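Color and Pattern in Rooms, week 3 notes
Instructor: Iman Abdel Rahman

Okay, so last time we got as far as value (light versus dark) and I promised we'd finally talk about mixing colors on one wall. My rule for beginners is to squint. If one color jumps at you while you're squinting, it's too light or too dark for its neighbors, and no amount of loving it in the store will help!

I learned this at the Cabral house, where I ordered 394 tiles in five colors and had to pull out every single yellow one. They were lovely — just two steps too bright. I still have a box of them in my garage if anybody wants some.

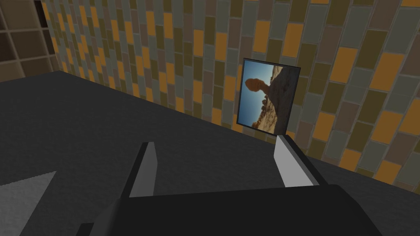
Now, grout. People leave it for last and then grab whatever is on the shelf. Grout is a color too, and on small tile you get a LOT of it. A pale grout draws a grid around everything, and a darker one lets the tiles run together. Mix a little, let it dry overnight on a scrap board, and look at it in the morning and again at night with the lamps on.

For homework, pick a room you know well and write down its three main colors, darkest first. Then swap the order on paper and tell me what changes. One page is plenty, 300 words or so, and sketches are welcome (mine are terrible, so don't be shy).

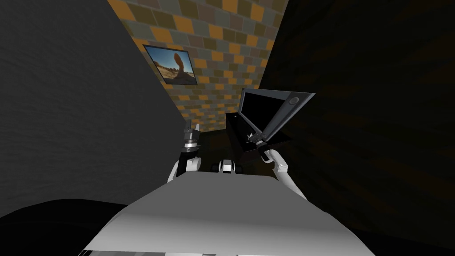
Fig. 2. A flat panel held at a tilt.

Reading for next week is the Caltow chapter on stripes. Skip the part on wallpaper paste.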